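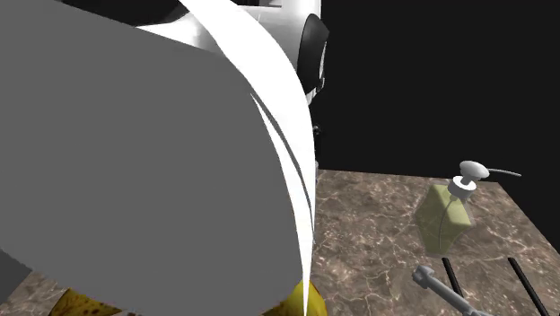
Selamawit Gebru
Secretary, Kotham Bay Visitor Association

Minutes of the May meeting

Present: Gerardo Lumbao (chair), Shiela Lumbao, Ha-rang Um, Selamawit Gebru (minutes)
Apologies: Bienvenido Salazar
The meeting opened at 6:30 pm in the dining room of the Yap Guesthouse.

1. Minutes of the last meeting
Approved with one correction. The Filtik ferry stops at the north pier, not the south pier.

2. Summer ferry timetable
Ha-rang has the draft timetable from the ferry office. There will be 2 crossings a day to Filtik until the end of the season, leaving at 9:15 am and 4:40 pm. Guesthouses asked for a later return boat so that day visitors can stay for dinner. The ferry office has said no for this year. Ha-rang will send the final times to members once she has them.

3. Wallix beach path
The lower steps are still closed. Gerardo met the contractor on site and was told the handrail is on order. Until the work is done, visitors should be sent by the chapel road - it is longer but paved all the way. Shiela asked for a sign at the bus stop. Agreed.
Action: Gerardo to order the sign.

4. Visitor map
We have 31 businesses on the new map, up from 25 last year. The printer's quote is 3499 dollars, including folding and delivery. Shiela thought the print was too small on the Wallix side and passed around last year's copy to compare. Agreed to drop the bus table from the back and use the space for a larger street plan. The quote was accepted on that basis.
Action: Shiela to send changes to the printer.

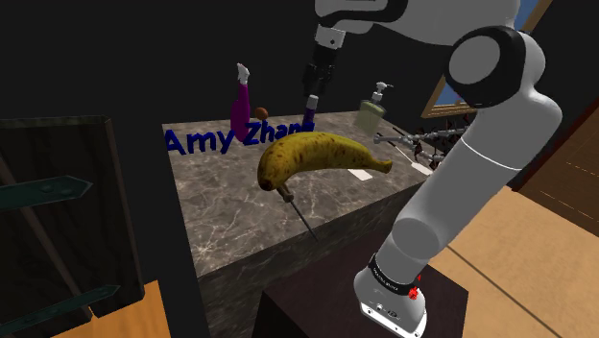

5. Room listings
Several members have not sent their summer rates. Listings with no rates will go up with a phone number only. Bienvenido sent a note asking if rooms with a shared bath can be marked - agreed.
Action: Selamawit to write to members.

6. Other business
None. The meeting closed at 7:50 pm. The next meeting will be at the same place.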